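How to sort a CD collection with two bins

Dec 7, 2021

When we moved our study group from Ernuvville to the new room, the CDs came in one big carton. More than 300 of them, music and old software together, and many without a paper. I made the order in them in two evenings, and I write down the way, maybe it is useful for somebody with the same carton.

What you need

A table with free space
Two plastic bins of different color
A soft dry cloth
Paper labels and a pen
Spare jewel cases (I bought a pack of 10 at the Gela shop)

Step 1. Decide what each bin means before you touch the first case. With me, blue is for keeping and gray is for checking later. Write it on a label if two persons work together, otherwise you will mix it after one hour.

Step 2. Take the cases one by one. Hold the case low, by the two sides, and do not press on the front cover. The old plastic breaks most easily at the hinge.

Step 3. Open it and look at the disc under a lamp. Small lines are no problem. If there is dust, wipe from the center to the outside edge, never in circles.

Step 4. Put the case in its bin standing, with the spine up. Lying cases slide and scratch each other. Stop when the bin is three quarters full, then empty it to the shelf and begin again.

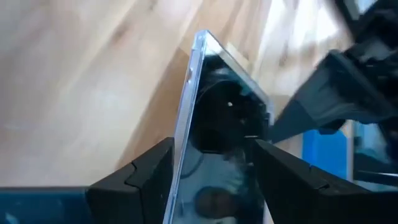
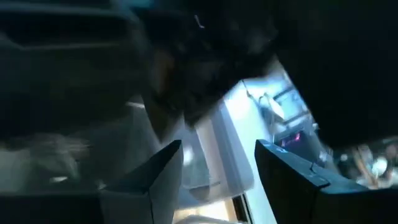 The gray bin and the blue bin next to each other on the table:
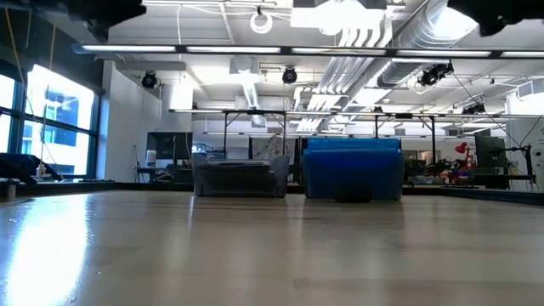
Step 5. Go through the checking bin on another day. I tried each disc in the player and gave it 5 minutes. From my last bin 14 discs did not read at all, and I put them apart for recycling.

Step 6. Make the list. I use Maurya, a small free catalog program, but a notebook is also good. Write the title, the shelf and the condition. The discs from the Rinolness course have no titles, so I gave them only numbers. In May I want to copy them to a hard drive, and I will add this part to the page when it is done.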